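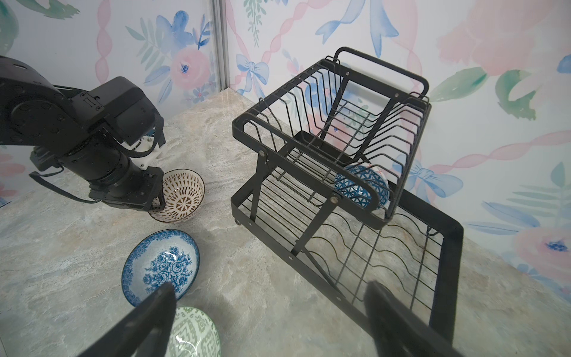 White bowl with brown pattern, star in the center.

Budundale Housing Cooperative
Minutes of the members' meeting, August

Place: common room, ground floor, Urio building
Start: 7:05 p.m.
Present: 21 households, so the meeting could take decisions
Chair: Emmanuel Khaemba
Minutes: the secretary

1. Opening and agenda

The chair opened the meeting and welcomed the two households who moved in during the summer. The agenda was sent by mail and also put on the board at the entrance. One member asked to move the point about bicycles before the point about the kitchen, as she had to leave early. This was accepted.

2. Minutes of the last meeting

One correction. In point 6 it was written that the window cleaning is paid from the repair fund. It is paid from the monthly fee. With this change the minutes were approved.

3. Water bill

The chair showed the bill for the last half year. The whole building used 1,088 cubic meters, and this is more than in the same period last year. The difference is 274 cubic meters. There was a long discussion about the cause. Some members think it is the new families and that we should expect it. Others said that two families cannot use so much water. The member from apartment 9 reported that his toilet was running for a long time in spring before he noticed it, and he apologized to the meeting.

A member proposed to install a separate meter in each apartment. The chair has asked Nilport, the company that reads the main meter, for a price, but the offer has not arrived. Several members were against separate meters as a principle, because the cooperative has always shared the water cost by the size of the apartment. Others find it unfair to those who live alone.

Decided: Every household checks its toilets and taps before the next meeting and writes to the chair if something is leaking. The question of separate meters will be taken up again when the offer from Nilport is here. No vote was held.

4. Bicycles in the back entrance

The back entrance is again full of bicycles, and it was difficult to bring a stroller through. Some of the bicycles have flat tires and seem not to have been used for a long time. The member who raised the point asked for a clear rule this time, and not only a friendly note on the door like last year.

It was proposed to give out colored tags. Each household puts a tag on its own bicycles. After four weeks the bicycles without a tag are moved to the cellar, and after three more months they are given away. One member was worried about people who are traveling. The chair answered that a neighbor can put the tag for them.

Decided: Tags will be given out from the office shelf. 17 votes for, one against, three did not vote.

The member left the meeting after this point, and her husband stayed and voted for the household.

5. Common kitchen

a) Dishes. The common kitchen has too few deep bowls for the shared suppers. At the last supper the soup was served in two rounds, and people at the end of the line waited a long time. A member offered to look for more bowls at the second-hand market and to spend at most 60 from the kitchen money. There was a question if the bowls should match the ones we have. The meeting found that this is not important, but they should be possible to stack.

b) Washing up. It was repeated that the group that uses the kitchen also dries the dishes and puts them in the cupboard the same evening. The list with the order of cleaning is old and has names of people who moved away. The secretary will write a new one.

c) Refrigerator. The door of the left refrigerator does not close well. The rubber around the door is worn. A new rubber can be ordered, but the model is old and the delivery may take some weeks. Until then members are asked to push the door until they hear it close. Food without a name and date will be thrown out on the first morning of each month.

Decided: Points a and c as described. For point b the new list will hang in the kitchen from September.

6. Roof and gutters

The company Brokholm inspected the roof in June and sent a report of four pages. The chair read the important parts. The roof itself is in good condition for its age. The gutter on the north side has lost its slope in one place, and water stands there after rain. They recommend to repair it before the winter. The price is 900, and this includes the lift but not the painting of the wall behind.

A member asked if we could do the repair ourselves as we did with the shed. The chair was against, because the gutter is on the fourth floor and our insurance does not cover work at this height. Another member asked for a second offer. The chair explained that he had called two other companies - one did not answer, and the other has no time until spring.

Decided: The offer from Brokholm is accepted. 20 votes for, none against, one did not vote. The stain on the wall will be looked at again next year.

7. Noise in the yard

Two letters were received about noise in the evening. The writers of both letters were present. They said they are glad that children are playing in the yard, and the problem is music from a loudspeaker after ten o'clock. The household concerned was also present and said that it had been for two birthdays and would not become a habit. They agreed to inform the neighbors with a note next time.

The meeting did not see a need for a new rule. The present rule, quiet from 10 p.m., stays.

8. Garden beds

Three garden beds are free after the move of the family in apartment 14. Five households are on the waiting list. The member who keeps the list proposed to divide the largest bed in two, so that four households can begin at once. The fifth will get the next free place. There was also a wish for a second water barrel, in connection with what was said in point 3.

Decided: The bed will be divided in autumn, after the harvest. The barrel will be bought if one is found at a reasonable price.

9. Other matters

- The key to the cellar is missing from the hook again. Who has it is asked to bring it back.
- The lamp at the second floor is blinking. The chair has a new bulb at home.
- A member found a child's blue rain jacket in the laundry room. It hangs in the entrance.
- There was a question about the paper bin, which is full before it is emptied. Members are asked to fold their boxes flat - also the small ones.

10. Next meeting

The next meeting is in October at 7 p.m., in the same room. Points for the agenda should be sent to the chair two weeks before. Separate water meters and the budget for next year will be on the agenda.

The chair thanked the members for a calm discussion and closed the meeting at 9:20 p.m.

Approved by the chair: Emmanuel Khaemba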